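Textiles and Household Economy
Handout 5: What a Garment Costs to Keep
Instructor: Elżbieta Nowicki

Read this before the session, please. Last September most of the room read it during the session, and I could tell.

1. Purchase price and cost per wear

The price on the tag is the number everyone remembers and the least useful one we have. Cost per wear is the purchase price plus everything spent on upkeep, divided by the number of times the thing is worn. A $60 shirt worn once for a cousin's wedding is a very expensive shirt. A free one from a street fair, worn until the collar gives up, is close to the best investment your household will ever make, which says something about your other investments.

Upkeep includes water, power, detergent, repairs and storage. It also includes time, and here the textbooks go quiet. Firdevs Avcı's chapter in the course reader is the exception. She asks who does the folding and what else that person might have done with the evening. Read it with your own household in mind, ideally not out loud at dinner.
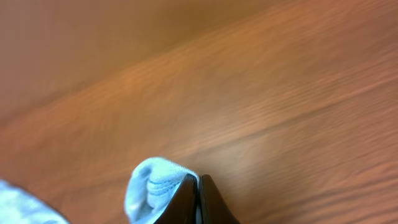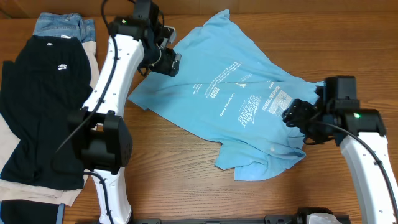 A light blue T-shirt with white printing.
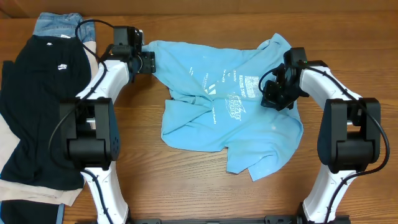
2. Fiber and wear

Cotton knits stretch along the width and are slow to forgive a hanger. Most of the damage people blame on age comes from heat. A hot dryer shortens the life of the fiber, and the gray fluff in the lint trap used to be your clothes. Line drying costs nothing except a place to put the line. In apartments this is the whole problem.

Polyester blends last longer and hold on to smells with great loyalty. We will come back to this in Handout 7, with the windows open.

3. The wardrobe log

For the assignment, pick 11 items you own and keep a log of each: when worn, when washed, how dried, anything mended. Socks count as a pair. If one goes missing, record the loss and move on with your life.

Mudassar Arain has put a blank log on the course page under Zabala, the shared folder. Kalevi Manninen's completed log from a previous year is there too. Look at the mending column, where he charges himself for thread but never for labor, then defends it in a footnote longer than the log. It got a good grade. I still disagree with the footnote.

4. For discussion

Does a gift have a purchase price? If a shirt becomes a dust rag, does it go on being worn? Zsolt Oláh's short paper argues yes to the second, and then spends two pages depreciating a rag. Bring an objection.

Logs go in the tray outside room 3581, stapled. Paper clips have failed us before.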